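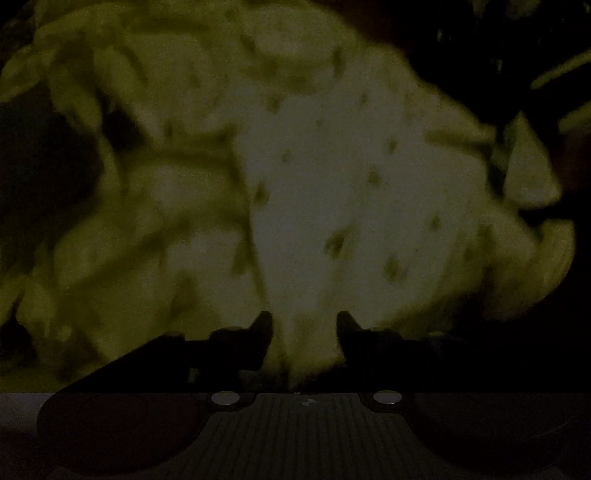

*The bedding in its heap, little dark marks showing on the flat fold in the middle.*

Hello again, everyone on the Nidville household list,

I meant to answer the message about folding big bedding the same evening it came in, but then the dryer finished, and supper had to be made, and you know how that goes. So I'm coming to it after a good deal of thinking, and with a longer reply than anyone asked for. I'm quoting the part I'm answering so you don't have to dig back through your mail.

> I have given up on folding duvet covers. I live alone, my arms are not long enough, and every time I try I end up with a wad of cloth that I push to the back of the closet and shut the door on. When I take it out again it looks like something the cat slept on. I also can't work out which end is which once it's in a heap, and I waste so much time looking for the opening.
>
> Is there a way to do this with one person and no big table? And do any of you bother with the ties inside? Mine keep getting twisted up and I'm tempted to cut them off.

First of all, you have my complete sympathy. Large bedding is a miserable thing to handle alone. I kept house for eleven years before I had any method at all, and mine was the same as yours: push, shut the door, hope for the best. I still make heaps, and I don't feel bad about them. A heap on the bed is just where the job begins.

The thing that helped me most was to stop picking up whatever piece was on top. I used to grab the nearest bit of cloth and shake, and of course the nearest bit is always from somewhere in the middle, so all you do is make a longer heap. Now I leave it lying there and run my hand along until I feel an edge. An edge has a hem, and a hem is thicker than the rest, so you can find it without even looking. Follow the hem along and sooner or later you come to a corner. Hold on to that corner! Don't put it down to answer the phone. Then keep following the same hem to the next corner, and once you have two of them in your hands the worst is over.

A pattern is a help too, if you have one. My leafy set has little leaves and thin curling stems on it, and I've gotten into the habit of watching for them. If the print is nice and clear I'm looking at the right side, and if it's faint I've got the wrong side facing me. Plain white bedding gives you no such clue. I have a plain set from Drosa that I bought at the Robichaud closing sale, and I love it on the bed and dread it in the basket. I finally sewed a few stitches of blue thread inside the bottom hem, and I can't tell you how much muttering that has saved.

Now, as to folding it with no table. I do mine on the bed, walking around it, and it goes like this:

1. Lay the bottom hem along the foot of the bed and let the rest lie in a lump for the moment.
2. Take hold of the top corners and walk them up toward the pillows. You'll be walking back and forth, there's no helping that.
3. Smooth from the middle out to the sides with your forearm. The whole forearm does it faster than your palm.
4. Fold one long side over to meet the other, then do the same again, so you have a long strip.
5. Fold the strip up from the foot, stopping to press the air out as you go.

It comes out at a size that fits my closet shelf, and it takes me roughly six minutes when I'm not daydreaming. If the corners don't match perfectly I let it be. It's going to be under a blanket.
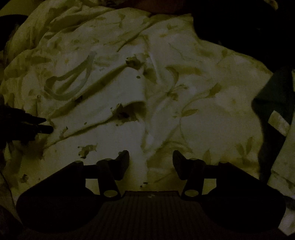
*Leaves and vines, plenty of wrinkles, and the pale loop lying on top at the left.*

And that brings me to your question about ties, because loose bits of cord and strap are my real weakness in the laundry. They get away from wherever they belong, and I come across them lying on the bedding and can't always say what they came from. Before I fold anything I now look over the top for loops like that. If it's attached, I lay it flat toward the inside. If it isn't, it goes into the saucer on the dresser until I can match it up. The saucer is getting rather full, I'll admit.

Please don't cut your ties off, or at least not yet. Try tying each pair in a loose bow before the cover goes into the wash. I used to think that was fussy, and then a neighbor on Omlow Street talked me into trying it one August when I had houseguests and was washing bedding by the armload. It made such a difference that I've kept it up ever since. The bows hold well enough through the wash if you leave them a bit slack, and they pull open easily afterward. Close the cover's buttons or snaps as well, or you'll find a pillowcase and all your socks balled up inside it.

As for the closet, I put the whole set inside one of its own pillowcases – cover, sheet, the other pillowcase, everything. You'll have read that tip in a hundred places and so had I, but I resisted for the longest time because it seemed like one more chore. It's very pleasant to reach in with your arms full and pull out just one bundle. And if your folding went badly, the pillowcase hides it.

I should say a word about wrinkles, as somebody will surely ask. I don't iron bedding. I used to, and I have the greatest respect for those of you who still do, but the most I'll manage now is to take things out while they're the least bit damp and give them a good snap over the banister. A leafy print is forgiving about wrinkles anyhow. The plain Drosa one shows every crease, and on that bed I pull the quilt up high.

Do write back and tell us how you get on, and whether the bows stay tied in your machine – mine is a top loader and I'd be curious to hear about the other kind. I'd also be glad of ideas on fitted sheets from anyone who has made peace with theirs. I roll mine up and look the other way.

With warm wishes from the north end of Nidville, where there's another load waiting to come up the stairs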